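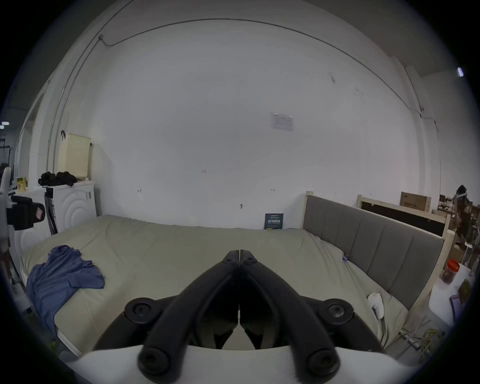
Bed station, blue shirt on the green sheet, gripper closed and ready to go in.

Photo gallery: a day on the floor at Drinberg
Sep 3, 2021

We get asked all the time what working next to automation is like, and the best answer we have is to show you the work itself. Drinberg used to be a linen and garment service with a lot of tables, a lot of carts and a lot of sore shoulders. These days part of the crew spends its shifts with a hand-held gripper, doing the jobs we all know by heart so the Trelix folding arms can learn them from us. It has changed the place more than any of us guessed back in February, and mostly in ways we like!

The bed station is where everybody starts. A shirt goes down any old way and you pick it up, shake it out and fold it using two long black fingers in place of your own ten. Your first one takes forever. By the end of the week you stop thinking about the tool and start thinking about the cloth again, and that's a great feeling.

A few things to look for while you're here. The sheet is a pale sage green, which makes a blue shirt easy to pick out. There's a front-loading washer over by the left wall with a pile of black clothes on top - black on black is the hard stuff, and our more stubborn people love it. Seams vanish, cuffs hide inside sleeves, and you really have to go by feel, which is tricky when the feeling comes through a handle.

What has changed for us

The job titles, for one. People who sorted and folded are now called demonstrators, and they get the demonstrator rate, which is 15 percent over the old one. Nobody had to reapply. Folding by hand still happens every day in the main room, and the crew swaps between the two so no one is stuck holding a gripper for a whole shift. Turns at the station are four to a shift, with a proper sit-down after each.

The talk has changed too. Lunch used to be ball games and traffic, and now it's ball games, traffic and the right way to grab a collar. We had 371 folds saved from our first full month and 554 from the second, and the difference came almost entirely from people showing each other tricks. Pinch the shoulder seam, let the sleeve hang, and don't chase the cuff. Somebody wrote that up for the break room wall and it has been corrected in three different pens.

It hasn't all been easy. Wrists get tired in new places, and the early handles were too fat for smaller hands. We sent that back to Chamoun, who make our grips, and the slimmer ones arrived with the spring order. A couple of people tried the station and went back to hand folding for good, and that's fine with everyone.

Coming next

Fitted sheets (wish us luck), then towels for the Grineo account. The arms will take the plain flat towels first, and the crew picked that job for them. It's the one we were happiest to give away - more pictures once the towels get going.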